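tirow-sales

Listings and sale outcomes from small commercial galleries, one row per work per showing. Compiled for the Waweru pricing notes, now kept separately so other people can use it.

Status: usable, still patchy. Read the known problems before you compute anything.

What's in it

works.csv - one row per work. Title, medium, height, width, year made, edition size if any.
showings.csv - one row each time a work was hung or offered. Gallery code, month opened, month closed, asking price.
outcomes.csv - sold, reserved, returned, unknown. Joined on showing_id.
galleries.csv - gallery code, town size band, years open, whether it takes a stall at fairs.

Around 2000 works in total. Most have a single showing, a few have four or five, those are the interesting ones if you want to watch an asking price move.

Where it came from

Price lists, mostly. The printed sheet on the desk by the door, typed up by hand. Some galleries sent spreadsheets, which were worse. Tornard sent its back room ledger going back to its first season and that's the cleanest part of the whole thing.

No auction results. Don't ask for them, different market, different file.

Fields that need explaining

ask_price - the number on the sheet. Before discount. Frames included where the sheet says so, otherwise assume not.
disc_flag - 1 if the gallery admitted to a discount. 0 means no discount or no answer, we couldn't tell them apart. Sorry.
outcome = reserved - a red half-dot or a pencil note. About half the galleries use reserved to mean "somebody liked it." Treat as unsold unless you have a reason.
artist_id - hashed. Same artist at two galleries should get the same id but see below.
medium - free text in the source, mapped down to a short list. Anything with glue and paper became "collage."
town_band - small, middle, large. Not population, more of a judgment call by whoever entered it.

Known problems

Summer is thin. A lot of galleries run a group show from June and never print a list for it.

Artist ids split when a name was spelled two ways. Some are merged, not all. If an id has exactly one work, be suspicious.

Tornard uses inches, everyone else centimeters. Converted in works.csv but the raw_dims column is untouched, so don't mix them.

Editions are a mess. One gallery lists each print as its own work, another lists the whole edition as one line with a single price. The edition_mode column says which, where we knew.

Galleries that closed drop out without a final outcome. Their last show is all "unknown", which makes closures look less bad then they were. This matters a lot if you're studying closures. Probably don't use it for that on its own.

Prices aren't adjusted for inflation or for anything else.

Loading

Plain UTF-8, comma separated, header row on every file. Dates are year-month strings. Empty means missing, zero means zero. There's one title with a line break inside the quotes and it will break a naive reader - use a real csv parser.

Join order that works: showings to outcomes first, then works, then galleries. The other way round duplicates rows for editions.

License and credit

Free for research and teaching. Please don't sell it or put it behind a login. Credit as "Tirow sales listings." Gallery codes stay codes, don't try to work out who is who and publish it.
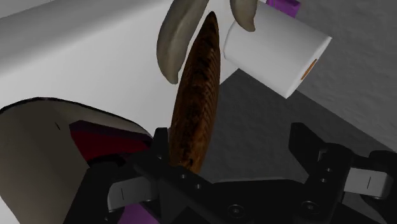 Changes

v4 - Skernovex lists added, medium mapping redone, reserved split out from sold. Numbers from v3 won't match.
v3 - hashed ids. Old names file pulled.
v2 - fixed the Tornard dimensions.
v1 - first upload, don't use.

To do

Merge the rest of the split artist ids.
Get the October lists typed, they're in a box.
Decide what to do about consigned works that show up at a second gallery at a higher ask. Right now they keep one work_id and you have to notice it youself.
Add a proper codebook for town_band.

Corrections

Open an issue with the showing_id and what the sheet really says. A scan of the price list helps. If your a gallery and want your rows out, say so and they'll go in the next version.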